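Start-of-run checks revised for bench cells

Tredau has issued revision 3 of its bench cell procedure, effective October 2018. The main change concerns the start state. Before each run the arm holds at its view pose with the fingers open, and the operator confirms from the wrist view that the target tray is empty and all parts are in the source box.
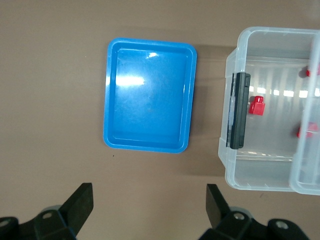 Wrist view with fingers open: blue tray empty, red parts in the clear box.

Glare on tray floors remains permitted if the full rim can be made out. Latches on source boxes must stay clear of the finger path. Speed is limited to 80 mm/s until the first part has been released.

Runs begun without a confirmed start state are to be logged as void and may not be edited afterward. Comments on the draft annex go to Liliana Russo.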